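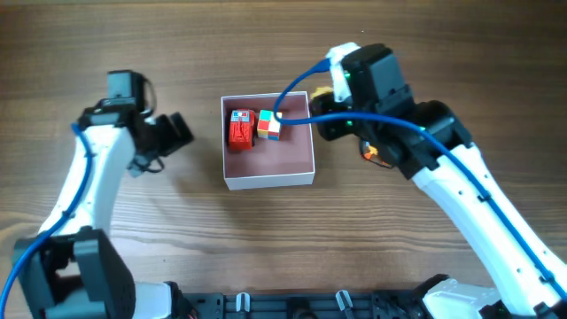 Figure 9.1 Toys in an open box on a wooden tabletop.

Chapter 9
Local Councils and the State Budget Request

9.1 The request as a document

Municipal councils in most states have two formal routes to state money. The first is the formula grant, which is paid according to population, road mileage or assessed value and requires no annual decision by the council. The second is the budget request, in which the council asks the legislature to fund a named item. This chapter deals with the second route. Formula grants were covered in Chapter 8 and are mentioned here only where a request would duplicate them.

A budget request has a fixed content. It names the item, the sum, the fiscal year, the local share and the officer responsible. It is adopted by resolution and sent to the members of the legislature whose districts include any part of the municipality. A request that has not been adopted by resolution is treated in this book as a letter, whatever its heading.

9.2 The Clernham case

The city of Clernham has a council of nine members and is divided between 2 state house districts. In June the council adopted a request for the rebuilding of the Haugland Street culvert. The public works department had inspected 37 culverts over the preceding year and rated Haugland Street the lowest. The estimate was $828,000. The council asked the state for $800,000 and committed the remaining $28,000 from its street fund.

The neighboring town of Ponside, which lies downstream, adopted no request of its own. Its council passed a resolution of support, which carries no sum and creates no local obligation. The two documents were delivered together. The house member for the eastern district filed the item; the member for the western district signed as cosponsor after the city engineer, Tõnu Pētersons, supplied a revised drainage map.

Three features of the case recur throughout the chapter. The local share was small in relation to the request, and the appropriations staff asked for a written explanation. The item crossed a district line. The estimate was prepared before the state published its unit costs for the year, so the sum had to be confirmed a second time.

9.3 Terms used in this chapter

Local share: the part of the cost the council agrees to pay from its own funds.

Resolution of support: a statement by a council in favor of an item requested by another body.

Carryover item: a request adopted in one session and submitted again, without change, in the next.

Section 9.4 sets out the order in which a council ordinarily considers, amends and adopts a request. Readers who have not worked through the council calendar in Chapter 6 should do so before continuing.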